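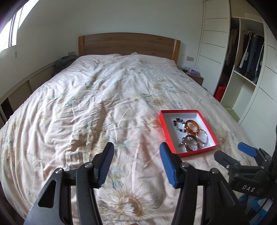
Sorting jewelry from a gift box on the bed, left gripper open with the pads apart.

Household Tips: Recording Small-Item Tasks with Hand-Held Grippers

Posted Aug 30, 2019 by Clodagh Sheehan

Bangles and chain bracelets are harder to demonstrate than towels or cups. They slide over one another, they reflect light, and a chain comes up with whatever is hooked to it. The notes below apply to bedroom and dresser tasks recorded by hand. Most carry over to remote control, with the exceptions given at the end.

Surface

A duvet is an acceptable work surface if the box sits level. Press the fabric flat under the box before the first take and leave the wrinkles elsewhere alone. Smoothing the whole bed between takes wastes time and gives the policy a bed that no household has. A patterned cover is fine. Record part of the set on a plain one as well.

An open box with low walls will creep toward the operator on soft bedding. Approach from above and close the pads before pulling. If the box still moves, put a thin book under it. Do not tape it down unless it will be taped down when the robot does the job.

Grip

Take rigid bangles by the rim, one pad inside the ring and one outside. Where two overlap, lift the upper one first and clear the box wall completely before moving sideways.

Beaded bracelets: grip across two beads, never on the cord between them. Close slowly.

Chains: pinch near one end, raise 4 inches, and hold still until the swinging stops. If a second piece comes up with the first, lower both and try again from a different point. Keep these takes. A recovery is worth as much to the training set as a clean pick, provided it is labeled as a recovery.

Ribbed pads hold metal well but collect lint from bedding. Wipe them with a damp cloth every 24 takes and let them dry before continuing.

Light

Daylight from a window on one side causes glare on silver. Draw a thin curtain if there is one, or turn the box a quarter turn. Record in both morning and afternoon light. In our September trial plan the Onard arm gets 600 takes, split evenly between the two.

Two hands

Decide which hand picks and which steadies, and keep to it for the whole session. The idle gripper should rest in the same place between picks, clear of the box, with its cable running away from the work. A cable dragged across the bedding pulls the cover and the box with it.

Remote control

With the Wosetti handles the delay makes chain work slow. Halve your hand speed on the way down. There is no feel for contact through the handles, so watch the pad edge against the box wall.

Stop after 31 minutes whatever the count. Grip timing gets sloppy past that point, and the sloppiness ends up in the data.

Next: folding jeans over a hanger rail.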